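Reusing an old carton for the post

April 8, 2018

We get through a good many boxes at Pirnside, what with birthdays and the jumble that goes back and forth between my sister's house and ours, and I do hate buying new ones when there's a perfectly sound carton in the cupboard.
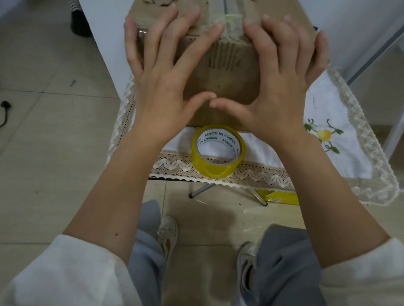

The thing with a second-hand box is that the seam has usually had a hard life, so I like to lay fresh tape right along it and then lean on the lid with both palms for a bit, nice and flat, until it feels as though it means to stay shut. Carry the tape a good 5 cm down each end, too (I used to be stingy with this, and paid for it in broken jam jars!). Old labels want peeling or blacking out, or your parcel may go off on a little holiday of its own. And do fold over the end of the roll before you put it away, or you'll be picking at it with a fingernail next October.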